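Hestden's Bag Fee Is Back, With Few Answers About the Money

November 5, 2022

Hestden shoppers will start paying five cents for every plastic carryout bag in December, under a revived city ordinance that looks a great deal like the one the city let lapse three years ago.

The fee passed on a 3-2 vote after a short hearing. Supporters say it will cut litter along the creek and keep thin plastic out of the recycling stream, where it wraps around sorting equipment and stops the line. Both are real problems. Whether a nickel solves either of them is another matter, and the city has offered little to settle it.

The last fee was supposed to come with a yearly report. The city clerk's office could not produce one this week. A spokesperson said the figures "were collected by stores in different ways" and were never combined. That leaves Hestden restarting a program without knowing what the first round did, a point that got less than a minute of discussion before the vote.

What the city does have is a memo from Plullance, the consulting firm it hired in the spring. The memo predicts a "significant and lasting" drop in bag use. It does not say how large a drop would count as significant, or how long lasting is. Its main evidence is a shopper survey in which most people said they would bring their own bags if there were a charge. People say a lot of things in surveys. They also say they floss.

The firm's contract runs through next year and includes a second study of how the fee is working. So the company that recommended the program will also grade it. Asked whether that was a concern, the spokesperson said the city was "confident in the process."

Then there is the matter of who keeps the nickel. Stores will hold on to two cents of each charge to cover their costs. The other three go to the city, into the general fund. An earlier draft set that money aside for creek cleanup and free reusable bags. The wording was gone by the time the measure reached a vote, and nothing in the public packet explains when it was taken out or at whose request.

Grisitz, the grocery chain with stores on both sides of town, opposed the fee the first time and now says it is neutral. The two-cent share may have helped. In a written statement the company said it would train cashiers and put up signs, and that it had "no position on the use of public funds."

Smaller shops are less relaxed. Haruna, the market on the east side, does much of its business in quick stops, the kind where nobody walks in carrying a tote. Its management told the city in a letter that customers blame the person at the register for any new charge, and that the bookkeeping would eat up whatever the store got to keep. The ordinance has no exemption for small stores. It does have one for restaurant takeout, which puts out plenty of bags of its own.

The rules are also vague about thicker bags. Stores that switch to a heavier plastic can label it reusable and charge what they like, or nothing. Critics of bag rules have pointed to this gap for years — a shopper who treats the heavy bag like the thin one ends up throwing away more plastic, and the ordinance does not say how much heavier a bag must be to qualify.

City staff said they would issue guidance on that before the start date. They said the same about paper bags, which are not covered for now, and about deliveries, where it is unclear whether the store or the driver is supposed to collect.
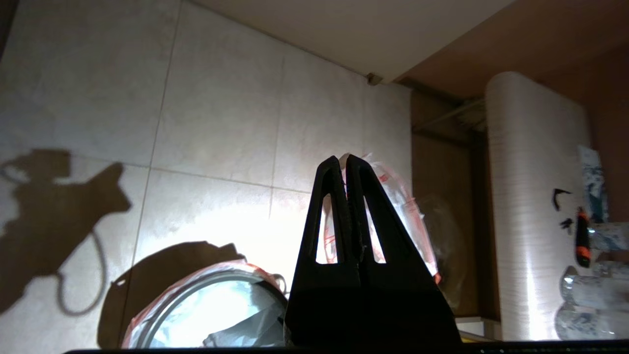 A reader from the east side wrote in to say that she saves every bag she brings home and uses it at least once more, for trash or for the cat's litter, and that under the old fee she simply bought a box of small liners in its place. She wanted to know if those would be counted. They would not. The ordinance covers bags handed out at checkout, and bags sold in a box on a shelf are left alone.

Her question deserves more than that. If carryout bags go down and boxed liners go up, the city could announce a success without much change in what goes to the landfill. Plullance's memo mentions liners once, in a footnote, and says the effect is "expected to be minor." No source is given.

Shoppers who use food assistance will not be charged. Stores that fail to collect the fee will get a written warning first. The amount of any fine after that has not been set.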